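Sorting and Storage of Loose Construction Blocks on a Shared Worktable

Final Project Report, Introduction to Workplace Organization

Submitted by: Milagros Medina, Tadeo Jara and Javiera Ocampo
Supervisor: Constanza Zapata
Date of submission: 9 June 2023

1. Background

The Moltby Learning Center keeps a stock of colored construction blocks for use in its introductory courses. The blocks are used for counting, pattern work and simple building tasks, and they pass between several groups in the course of a week. At the beginning of the term the stock was kept in a single deep box. Blocks were returned to the box in whatever state the last group had left them, and many were returned joined together in pairs or short stacks.

The supervisor asked our group to propose a method for laying out, sorting and putting away the blocks that could be carried out on one table and learned quickly by a new user. The proposal was to use materials already available at the center wherever possible.

2. Objectives

The project had two objectives. The first was to define a fixed working area on the table, so that blocks in use could be told apart from blocks waiting to be sorted. The second was to write a short procedure for separating and storing the blocks by color.

The condition of the blocks themselves, the choice of building tasks and the content of the courses were outside the scope of the project.

3. Materials

The work was done with the block stock, one table, black tape, and a set of shallow trays supplied under the product name Tellau. The trays had been purchased for another course and were made available to us by Bronwyn Faulkner, who manages the center's equipment room. Tape was bought from Jastex. Color labels were printed on plain paper and fixed to the trays with clear adhesive film.

A total of 48 blocks was set aside for the trials. The rest of the stock remained in the equipment room.

4. Method

4.1 Preliminary observation

Before any change was made, members of the group watched the clearing-up period at the end of four class sessions. We noted where blocks were placed when they were not in use, which blocks were put back joined, and at what point the users considered the table to be clear. No instructions were given to the users during this stage.

The main finding was that users had no shared idea of where the work ended. Some pushed finished pieces toward the middle of the table, while others moved them to the nearest corner. Pieces at the corners were often mistaken for unsorted stock and taken apart by the next group.

4.2 Marking the work area

Several ways of marking the table were considered. A paper mat was tried first and was rejected after one session. It moved whenever a sleeve or a forearm crossed it, and its edges curled. A raised wooden border was discussed and was not built, as the supervisor preferred that nothing be fastened permanently to the table. Chalk was ruled out on account of dust.

Tape was selected. It could be laid in a few minutes, it left the surface level, and it could be removed at the end of the term.
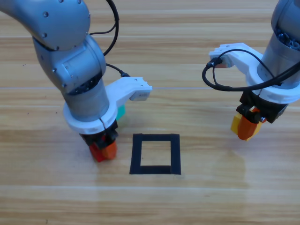 The shape of the marked area was the subject of some discussion within the group. Milagros Medina proposed a circle, on the grounds that all users would then be equally placed with respect to it, while Tadeo Jara argued for a figure with straight sides that could be laid without a template. The second proposal was adopted, and the outline is a plain square in black tape, set directly on the wood. Black was chosen over the other tapes available because the tabletop runs through tan, honey and soft brown, and the line had to stand out against all of them. It also had to differ from the blocks, whose red, orange and teal-green faces are bright enough to be picked out beside it. The long seams of the table run from left to right and offered a convenient guide when the first side of the square was laid.

4.3 Rules of use

Three rules were written for the marked area. A piece inside the square is in use and is not to be taken apart by another user. A piece outside the square is waiting to be sorted. At the end of a session the square is cleared before the rest of the table.

The order given in the third rule was changed once. In the first version the outer part of the table was cleared first, and users then tended to leave the contents of the square for the following group.

4.4 Separating and storing

Joined pieces presented the greatest difficulty in sorting. Where a red block and an orange block had been put together, users could not agree on which tray the pair belonged in, and in several cases placed it in whichever tray was closer. The procedure therefore requires that every joined piece be separated before any tray is filled. Separated blocks are laid on the table by color and are then transferred one color at a time.

Trays are stacked in a fixed order, with the label facing outward. The tray for the color most often used is kept at the top of the stack so that it can be reached without lifting the others.

5. Trials

The procedure was tried by two groups of students from the Jacobs evening program. Each group received a printed sheet with the rules and the storage steps and was allowed a few minutes to read it. A member of the project group was present throughout and answered questions only when asked.

Both groups used the square as intended from the start of the session. Questions were mainly concerned with pieces that lay across the tape, a case for which the rules had made no provision. The groups settled the matter themselves in different ways. One treated such pieces as being in use, and the other moved them fully inside the line. The printed sheet was later amended to follow the second practice.

In the storage stage, the first group began filling trays before all joined pieces had been separated and had to empty one tray and start again. We attributed this to the layout of the sheet, in which the separating step appeared at the foot of the first page. It was moved to the top of the second page, next to the steps on filling the trays, before the second group began. The second group completed the steps in the order given.

6. Discussion

The marked square was accepted readily, and no user asked for it to be explained after reading the sheet. Its position on the table deserves further attention. Users seated at the far side had to reach across other people's work to place a piece inside it, and a more central position, or a larger square, may serve a full group better.

The trials were limited in number and were carried out with adult students. We cannot say whether younger users would follow the separating step without help. The tape was also in place for only a short period, and its wear over a full term was not examined.

Javiera Ocampo has noted that the paper labels were difficult to read once the trays were stacked. Larger labels on the short side of each tray would be preferable.

7. Recommendations

We recommend that the center adopt the taped square on the table used for block work and keep the amended sheet in the top tray. The tape should be checked at the start of each month and replaced where it has lifted. Joined pieces found in the trays should be separated by the next user before work begins.

We further recommend that the remaining stock be sorted by the same procedure before it is returned to general use, and that the original deep box be withdrawn.

8. Acknowledgments

The group thanks Constanza Zapata for her guidance and Bronwyn Faulkner for the loan of the trays. We also thank the students of the evening program who took part in the trials.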